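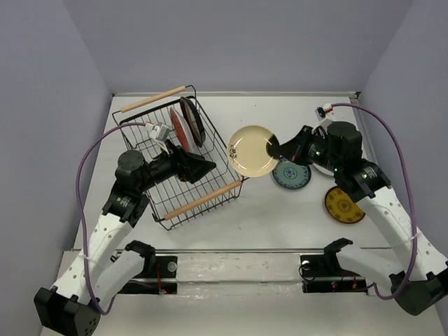 May 31, 2024
Posted by Oosthuizen

According to the last digest, one subscriber thinks we are still a good ten years from a machine that can clear up after a family meal, and that we should stop pretending otherwise. I half agree. The quoted part first, then my answer.

> I went to the open day at Dekville in October hoping to see a
> kitchen put to rights. What I saw was one cup moved to a shelf
> in the time it takes me to do the whole draining board. Fine as
> a piece of engineering. But chores are never one cup. My plates
> don't match, the rack gets put down at any old angle, and
> somebody always leaves a fork in the way. Has anyone got
> further than this?

Further, yes, but it depends which chore you mean. We have been racking plates with two arms on the bench at Vorkska since the winter. Plates of different colours and patterns are less trouble than I expected. The rim is what matters. If the gripper can get hold of the edge, the plate can be lifted, and a raised rim helps a lot. A plate lying flat with another arm over the top of it is harder, as the arms have to keep out of each other's way.

Putting the plate into the slot is the slow part. We log every attempt. Out of 324 tries in the last batch, 161 ended with the plate standing in the rack and no help from us. In the batch before it was 153, same number of tries. So about half, and not improving fast. Turning the rack costs us more than changing the plates does.

I wouldn't put it in anyone's house on those numbers. On a shop floor, with the rack bolted down and one sort of plate, I would expect much better, and the Gavidville people say the same about their tray line.

If the original poster would like the log sheets, write to me off list. They run to over 30 pages and are not tidy.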